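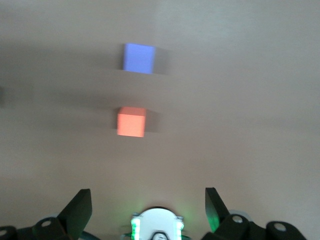
Unit 2. Placement and Weight in the Short Film

Handout revised 04/09/2008. Read before the screening of Drultia.

1. Terms

Placement is the position of a subject within the picture area. Weight is the pull that a subject exerts on the eye. A small subject can carry more weight than a large one if it is brighter, sharper or moving. A human face outweighs most objects at any size.

Open space is the area left without a subject. In a short film it often does the work that dialogue does in a feature, and it should be planned at the storyboard stage.

2. Grouping

Subjects placed close together are read as one unit. Spacing, more than size or color, controls this effect. The opening of Carrasco holds a family of four at one end of a long bench for 235 feet of 16 mm film before the group breaks up.

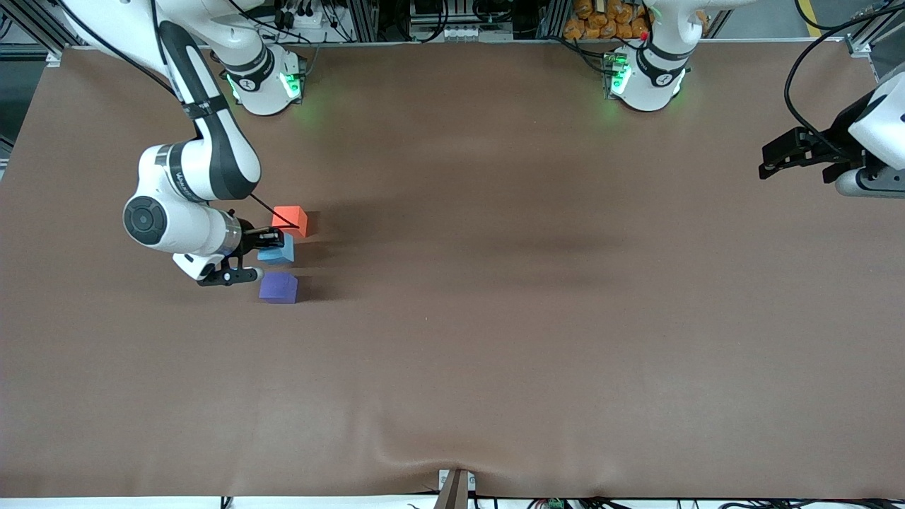 Grouping also affects cutting. When a group has been set up in a wide shot, a close shot of one member is understood as part of that group until a new wide shot says otherwise. The wide shot must therefore be held long enough to be read. Small subjects need more time - the three foam cubes clustered in the left third of the tabletop would be taken in after the white arms, which are larger and stand out strongly against the brown sheet. An editor who cuts on the first reading loses the group.

3. Single subjects off center

A lone subject placed to one side sets up an expectation that something will enter on the other. Estidel uses this in its station sequence and delays the entrance for 354 frames. Bimness never supplies one.

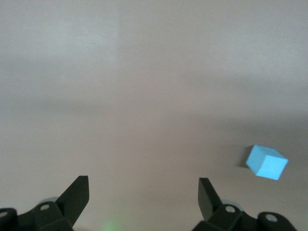
Fig. 3. Small light blue cube placed to the right on pale gray.

Soft shadow adds weight to the side it falls on. Check this on the print, as contrast rises in copying.

4. Assignment

Storyboard one group and one single subject, with frame counts for each shot. Total length must not exceed 1,850 frames. Boards are due by the end of August.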